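Notebook, Jukach bench, Pilville site
Jun 14, 2026
Entry by L. Rocha

Carrying on from the draft operating rules for the two-arm cell. Tovbridge have sent back their comments on the January version. Most are wording. Two need work: the clause on handling thin film and the clause on what may be on the floor inside the reach of the arms.

1. Thin film (bags, liners, wrap)

Draft text as it stood: "Grip force shall be set to the lowest value that holds the part."

Tovbridge point out that for film this can't be checked by the person at the station. The lowest value that holds a single layer still slips on a gathered edge, and it changes with the pad surface. Agreed. Proposed replacement:

"For film, grip force is taken from the setup sheet for that material. The operator does not change it during a session. If the film slips two times in a session, stop, record it, and go back to the setup sheet."

I had "three times" in the first pass. Changed to two after going through the old logs, where by the third slip the operator had usually started nudging the force up by hand. No record of the value they ended on, so those sessions are no use for comparison.

Also to add: a limit on separation while both grippers hold the same piece. The existing rule treats each arm alone. Each can be inside its own limit while the pair of them is tearing the work. The Sombatkul controller does give us the distance between tool points, so the limit can go in software. Until it does, it is an operator rule, and the setup sheet has to carry the number in millimetres. Starting value for the small liner is 34 mm beyond the relaxed width. Treat that as provisional.

Order of release also needs stating. Draft:

"Where two grippers hold one piece, the operator names the releasing arm aloud before opening it. The second arm is not moved until the first is clear of the piece."

Tovbridge asked whether "aloud" is needed with one person at the station. I would keep it. It goes on the audio track and makes the log much easier to read later. 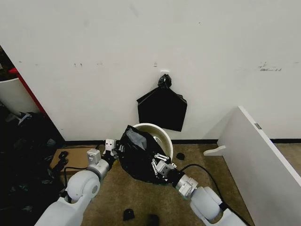
2. Floor inside the working area

The January wording was "The area shall be kept tidy." No two people read that the same way and it can't be audited. The replacement should be split into what may be there and what may not. Task items are allowed: for the liner task that means the bin, the bag in the grippers and the bag on the wall hook. Anything else on the carpet within reach has to be on the setup sheet or picked up before the arms are enabled. By that reading the small black pieces between the arms and the one to the right of the bin fail, whatever they are, and so does the white L-shaped bracket at the foot of the panel. The cardboard box by the left arm, with the coiled cable, fails as well. Under the January text I think most of us would have passed it.

Proposed:

"Before enabling, the operator compares the floor within reach with the item list on the setup sheet. Items not on the list are removed. Stock for later runs is kept outside the marked boundary."

This depends on there being a marked boundary. Tape on carpet lifts at the corners, so the rule should say how often it is checked. Put down "start of each shift" for now.

Cables get their own clause. They aren't items to be removed, so the rule above doesn't fit them. Draft:

"Cables serving an arm are routed so that no loop lies between the arm and the task. Slack is taken up behind the arm. Loose cables not connected to anything are removed."

The weak word is "between". For a single arm it is clear enough. With two arms working inward there's a region that is behind one and beside the other. A sketch on the setup sheet would deal with it better than more words. To do.

3. Panels and other upright objects

Not raised by Tovbridge, but it belongs here. We have no rule on free-standing panels. Draft:

"Any upright panel within reach of an arm is fixed or braced so that it does not move when pushed at the top edge with 15 N."

The 15 N figure is mine, picked because the hand gauge reads it cleanly. It needs a proper basis before it goes into an issued document. Left in square brackets in the draft.

4. Records

The current log form has a box for "result" and no box for "condition at start". Most of the arguments over old sessions come down to the second one. New form to include:

Setup sheet number and revision
Film material and force setting
Floor check done (initials)
Boundary check done (initials)
Slips, with time
Stops, with time and who called it

The Sombatkul log already stamps stops, so that line is partly a duplicate. Keep it anyway. The controller records that a stop happened and doesn't record why.

Storage: the old log folder holds up to 159 sessions before the index script falls over. Start a new folder with the new form so that the two layouts aren't mixed.

5. Open points

Separation limit in software: waiting on Sombatkul for the parameter name.
Cable sketch: me.
Basis for the panel push force: open. Check whether Tovbridge already use a value.
"Within reach" is used in four clauses and defined in none. Suggest full extension of either arm plus the gripper, measured at floor level. Colleagues please mark up.
Hook height isn't on the setup sheet for the liner task. Add it, with the position of the bin relative to the hook.

Revised clauses saved to the Jukach share as draft B. Draft A left in place, marked superseded.

L.R.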